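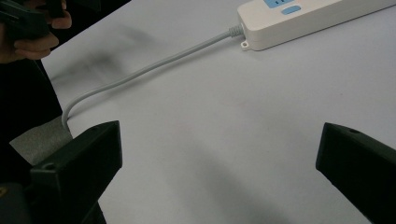 ## Voltage drop on a long run to a detached workshop

**Vosow** – 21 May 2019

I have a 120 V, 20 A circuit feeding a detached workshop. The run is 12 AWG copper, 140 feet one way, in PVC conduit. With a space heater on, the lights dim and my meter reads 114 V at the receptacle. The panel stays at 121 V. Is this a wiring fault, or is the run too long? I would like to fix it before June, when I add a dehumidifier.

**Kinden**

Work it out before opening anything. 12 AWG copper is close to 1.6 ohms per 1,000 feet. Your loop is 280 feet out and back, so 0.45 ohms. At 12 A that gives 5.4 V. You measured 7 V, and a heater marked 1,500 W draws a bit over 12 A, so most of the loss is plain conductor resistance. The remaining 1.5 V or so is probably terminations. Backstabbed receptacles are the usual suspects. Turn off the breaker, verify dead, and move the wires to the screw terminals. Torque them to the value on the device – 14 in-lb is common, but read yours.

Then repeat the measurement under load at each box, starting from the house end. A sudden step between two boxes marks the bad joint.

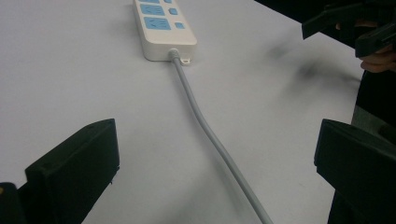
Multi-outlet strip, light blue socket panels.

If you measure at a strip, its cord and contacts are included in the reading. Take a second one at the wall receptacle and compare. Heaters go straight into the wall.

**Aubert**

just run 10 gauge, had the same thing in my garage and it went away

**Vasach**

10 AWG will help. Resistance falls to 1.0 ohm per 1,000 feet, so the drop at 12 A is 3.4 V. Check conduit fill first and leave the breaker at 20 A. Most 20 A receptacles will not take 10 AWG neatly, so pigtail with a short piece of 12.

For the dehumidifier, add up the nameplate amps. Heater plus dehumidifier will likely exceed what one 20 A circuit should carry for hours. A 240 V feeder with a small subpanel is the better job if you plan more tools, and it needs a permit in most places.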